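Call for participants: does "freshly baked" mean anything?

Skimbridge Food Claims Study

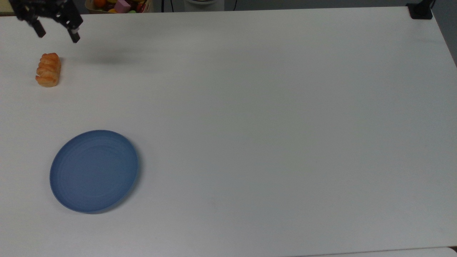 A small bread roll on a white table.

We are looking for 72 adults in and near Skimbridge to eat bread, look at labels and tell us what they think. You don't need to know anything about baking. We would prefer it if you didn't have strong feelings about sourdough, but we won't turn you away for it.

What we are trying to find out

Shops say a great deal about their bread. It is "freshly baked", "traditional", "farmhouse", "baked in store". Some of these words are tied to something you could check. Many are not. A loaf that was made elsewhere, part-baked, frozen, driven across the country and finished in a hot cupboard behind the counter may well be sold next to a sign with a picture of a windmill on it.

The usual reply is that shoppers know perfectly well what they are buying and enjoy the windmill. That may be so. We have read a fair amount of research that claims to show it, and most of it asked people to look at a screen and tick a box saying how much they would pay. People are generous with money they are not spending. Very little of it put bread in front of anyone.

So we will. You will taste plain rolls under different labels, some true, some vague, and some carrying no claim at all. We may find that labels change what people taste. We may find nothing of the kind, and if so we will publish that too, in the same place and at the same length.

Who can take part

You can apply if you:
- are 18 or over
- buy bread for yourself or your household at least once a fortnight
- can read a label in English at arm's length, with glasses if you wear them
- can come to both sessions

Please don't apply if you have coeliac disease, a wheat allergy or any allergy to milk, egg, soya or sesame. The rolls come from several bakeries and we can't promise what else has been through their kitchens. We also can't take anyone who works in a bakery, for a supermarket or in food marketing. Former bakers should ask first.

What you will do

There are two sessions in the upstairs room at Benjelloun House, Brastdale Road. Each lasts 90 minutes, including a break. In the first you taste rolls and fill in a paper form. In the second you do much the same with a different set of labels, then handle play money in a mock shop. Neither session is a diet study and you will not be weighed.

Come neither starving nor straight from lunch. No perfume, please, and no coffee for an hour beforehand. Water is provided. Butter is not, and requests for butter were the main complaint in our July pilot.

What you will get

£20 for each session, paid by bank transfer after you have finished both. If you come to the first and miss the second we pay you for the first. Bus fares within Skimbridge are refunded if you keep the ticket. There is no prize draw. We don't think they are a fair way to pay people.

Who is paying for it

The money comes from the Prandis Trust, which has no shares in any baker or grocer. We asked to see its accounts before we agreed. The Trust will read the report when everybody else does. Two bakeries offered us free rolls and we said no, so the rolls are bought over the counter at full price.

Your answers

Forms carry a number and no name. The list linking the two is kept by Marwa Kabbaj and destroyed once payments have gone through. You can leave at any point, and you can ask for your forms to be taken out up to four weeks after your second session. You needn't say why.

How to apply

Write to Zawadi Temba at Benjelloun House, or leave your name and a daytime phone number at the front desk. Tell us your age, which shops you buy bread from and any days you can't manage. Please don't tell us what you think of supermarket bread. Taha Bennani reads the applications and would like to reach the first session without knowing.

Applications close on November 7, 2021. We expect more people than places, and names will be drawn by lot within age groups. Everyone who applies will hear back either way.

Questions about the method, including hostile ones, should go to Ghizlane Ashour at the same address.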